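Does the planner need to learn? Project report, Sneha Garg and Umesh Vishwakarma

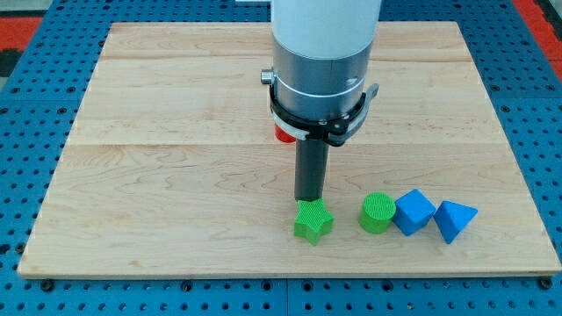 Was the learned planner better than a plain script? On our block tasks, by very little.

We trained on 2128 simulated pushes, then ran both on the arm. The star gave the planner trouble – its heading estimate jumped between points. I doubt 900 more pushes would fix that.

Comments (2)

Girish Semwal: Did the script get the same camera poses?

Alby Merrick: Try it with 3 seeds before blaming the star.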